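Datasets / Numismatics / Grirum Auction Lots

3 min read

# Grirum Auction Lots: data card

Maintainer: Reet Paju

## What's in it

A table of 500 coin lots copied from the printed sale catalogs of Grirum, a mail-bid auction house. Each row has a lot number, the catalog's own attribution, metal, weight, grade, low and high estimate, and hammer price where one was published.

The attributions are the seller's. I have checked 32 of them against standard references and would not sign off on all of those. Treat the `ruler` column as a claim made by someone with a coin to sell.

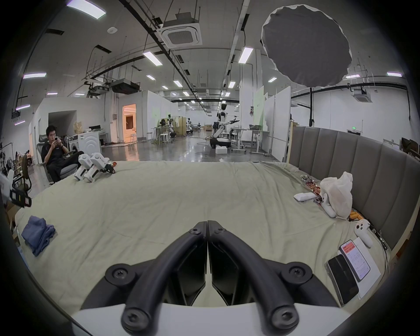 ## Known problems

- `grade` is close to useless. The same catalog calls one worn bronze "Fine" and a worse one "About Very Fine, for issue."
- `hammer` is blank for 205 lots. A blank may mean unsold, withdrawn, or left off the results sheet. Please don't code it as zero.
- `provenance` mostly says "old collection." I kept the wording, but I wouldn't build anything on it.
- 130 lots list no weight. For small bronzes that rules out most serious die or weight work.
- The Bisdale group is described as a hoard. I've seen no find record, and the styles look too mixed to me. The `hoard` flag repeats the catalog's word.

## Price estimates

People keep asking for a model that predicts hammer prices. I tried a plain regression in March and it mostly learned the low estimate, which the house sets itself. A better score on this table should make you suspicious before it makes you happy.
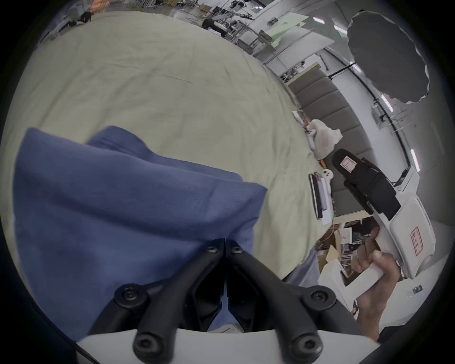 *Blue cloth held in a two-fingered gripper.*

## Files

- `lots.csv`: one row per lot
- `checked.csv`: the lots I looked up, with my notes
- `miranda.py`: the Miranda cleanup script, which trims spaces and fixes decimal commas. It doesn't touch attributions.

## Corrections

Open an issue with the lot number and a reference I can look up. "Everyone knows this type" isn't a reference. I go through the queue on Monday evenings, and disputed rows get a note in `remarks` while the original text stays put.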